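Kemetti Fringed Throw, cream – long-term review

Posted 10 February 2022
Filed under: Soft furnishings

We bought this throw in July from Flavus, the homeware shop that took over the old Owen stock, and it has been in use ever since. At the time of writing the listing has 1,882 ratings, most of them left within a week or two of delivery. A throw is easy to like in the first week, so I waited before writing anything.

It was bought for the end of a bed in a spare room and has spent most of its life on the back of a sofa instead. The body is a soft cream knit and the ends have a long fringe. Cream is the only colour I have seen in person. The website also lists a grey and a rust.

Size and weight

The label gives the weight as 900 g, which felt light for the size when I first picked it up. It covers one adult from shoulders to feet if that adult is not very tall. Two people can share it over the knees. It is warm enough for an evening with the heating low but I would not rely on it as the only layer on a bed in winter. Folded in four it fits on a normal wardrobe shelf, with the fringe hanging over the front unless you tuck it in.

The knit

This is the best part of it. The surface is smooth against the skin and I have had no itching from it, which I can't say for the Clondo wool blend we had before. There was some shedding in the first month, mostly on dark trousers, and then very little. Pilling has been light and limited to the middle section where people sit against it. A fabric comb took most of it off. No pulled loops so far, and we have a cat.

The fringe

People will buy this for the fringe and it is also where most of the work is. The strands are long and loose, and they do not hang in tidy bunches for more than a day or so. They cross over each other, catch on things and clump together.
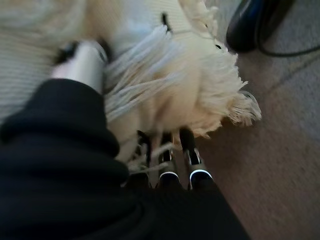

I have tried a few ways of keeping it in order. A wide-toothed comb works if you hold the fringe firmly at the top and start from the loose ends. A fine comb pulls out fibres and makes everything fluffier. Shaking the throw outside does a fair job for day-to-day use and takes 2 minutes. If you want it to look like the picture on the website you will be combing it every time somebody has sat on it.

It also collects bits. Crumbs, dried leaves and cat hair all end up in the fringe well before they show on the knit. I would not put it on the floor or let it hang down to floor level.

Washing

The care label says 30 and I have kept slightly under that, at 25 on the wool cycle with half the usual liquid. I put it in a large mesh bag and tie each end loosely with cotton tape. The first wash was done without the tape and it took most of an evening to get the knots out. It dries flat overnight on an airer in a warm room – the fringe takes longer than the knit. It has not shrunk by any amount I would notice, and the cream has stayed cream.

Good points: soft, washes well, light to carry about.
Bad points: fringe tangles, shows marks, not very warm for a bed.

Would I buy it again? Yes for the sofa, no for a child's room or anywhere it will be dragged about. Kemetti do a version with a plain hemmed edge for slightly less money and I would look at that one first if you don't care about the fringe.

Four stars out of five.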